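Print this page | E-mail this article

The people who use the cell should also look after it

April 1, 2020
By Arne Sperling

In our workshop in Savgate we have a small cell with two arms, which we call Skirnis. It was delivered by Trolleck, and with it came a service contract. Under this contract a technician visits in May of every year, opens his case, checks the joints, changes what has to be changed, and signs a sheet. For one visit we pay 790 euros. I have no complaint about the technician. He is polite and he knows the arms better than I do. My complaint is about what this sheet does to the rest of us during the remaining months.

It makes us feel that the care of the machine is done. A signature hangs on the door, so the machine is healthy. When a grasp fails, people look first at the program, then at the program again, and very late at the fingers. Last winter we lost a good part of a week in this way. Two of my colleagues changed approach angles and closing speeds, and every change helped a little and then did not help anymore. The cause was a screw at the base of one finger. It had turned itself loose by less than a quarter of a turn. You could not see it from the door, but you could feel it if you took the finger between your thumb and your hand and moved it.

I am of the opinion that a cell of this size needs a short check each morning, before the first work, and that it should be done by the same persons who will work with it on that day. Our check takes 17 minutes. The first part is done with the power off and the hands in the cell: fingers, screws, cable ties, the place where each cable passes a joint. In the second part we drive an arm slowly over some ordinary object and look at it through the camera at the wrist.

For the second part we had a test block at the start. It was a nice block, made by Buschmann, with exact edges, and it came in a box with foam. I have put it back in the box. A block with exact edges is forgiving. If one finger stands a little further forward than the other, the block slides into its place between them and the grasp looks good. A thing which is flat, soft and a little shiny does not help you in this way. A card wallet lying open on the table is a better teacher, in my view, because there the tips must come down correctly on both sides of something that has almost no height. 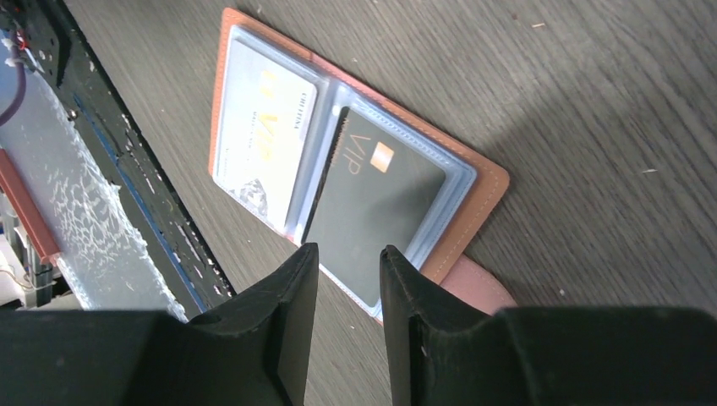

Gunther Reuter does not agree with this. He wrote to me that a soft thing never lies the same way twice, so a bad grasp in the morning can come from the finger or from the fold, and you will not know which. A gauge is boring for a good reason, he says. He would keep the block for the measurement and take the soft things only for what he calls gymnastics.

I have thought about this letter for some time, and he is partly right. If I had to prove to a customer that a finger has its correct position, I would take the block out of its foam again. But the morning check has a different purpose. I do not want a number from it. I want that a person has looked closely at the two tips, has compared them, and has an opinion about them before the work begins. With the block people looked at the display, read the value, and went for coffee. With an object that can go wrong they look at the fingers.

There is another point about looking, and it concerns the surface of the fingers. Ours are full of small pale scratches. At the beginning I wanted to replace a finger as soon as it was scratched, and Trolleck would have been glad to sell me the parts. Today I think a scratch on the broad side is only a sign that the machine has worked. What matters is the slope near the tip and the edge where it begins to touch. If this edge becomes round, a thin lid or a stack of plates will slip, first sometimes and later always. To see it you must know how the edge looked before, and only a person who sees it often can know this.

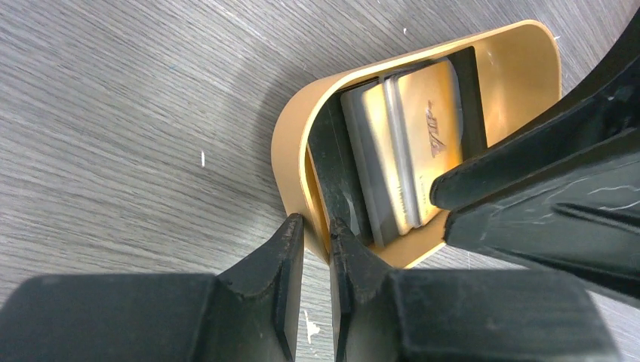

A technician who comes in May has never seen the edge in February. He can compare it with a drawing, and the drawing says it is within the limit. The person of the morning compares it with yesterday. I trust the second comparison more, although it is written in no standard that I have read.

Now I come to the cables, where I have become a little strict. On both arms the cable runs outside, in large loops over the joints. Visitors find this untidy, and some of them have advised me to pull the loops tight with more ties. Please do not do this! The loop is there for the movement. A cable that looks neat when the arm rests will be pulled at the connector when the arm stretches, and the connector is the most expensive place to have a fault. We had one such repair. A well-meaning colleague had added ties, and after 50 working hours the gripper began to lose its signal, but only in one corner of the table. We looked for this fault in the software too, of course.

So the rule in our check is that you move each arm by hand to its furthest place and to its nearest place, and you look at the loop in both. In the far place it must still hang a little. In the near place it must not lie on the table, where it can catch a tray and pull it. And then you bring the two arms together in the middle, slowly, because there the loops and the housings come close to each other and each arm must be judged together with its neighbor.
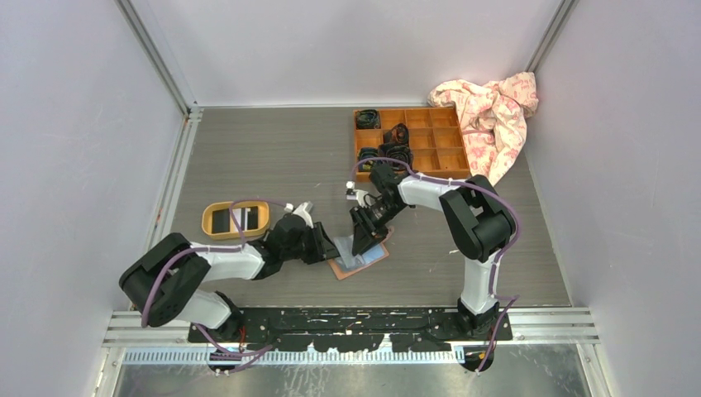
There are also things which I do not ask for in the morning. I do not ask that the base plate is free of paint spots. Ours has many white ones, and they have never disturbed a grasp. I do not ask that every tray stands on a marked line. If we spend our attention on the look of the cell, we have less of it for the fingers, and I have seen workshops where the floor was shining and the grippers had play in them.

Some readers will say that 17 minutes each morning is more costly than one visit per year. If you calculate it in wages, this is correct, and my director has calculated it. What the calculation leaves out is the week in winter and the repair of the connector. I also cannot calculate what it is worth that my younger colleagues have now stopped being afraid to touch the arms. Before, they asked permission to tighten a screw.

I will keep the contract with Trolleck. There are things inside the joints which I do not want to open, and I have not the tools for it. But I have taken the signed sheet off the door. On its place hangs now a pencil on a string and a paper with two columns, left arm and right arm, and whoever has done the check writes what felt different from the day before. Often this is one word, "nothing". Yesterday it was "left finger, small click, look again tomorrow".

Contact | Copyright 2020, all rights reserved | Back to top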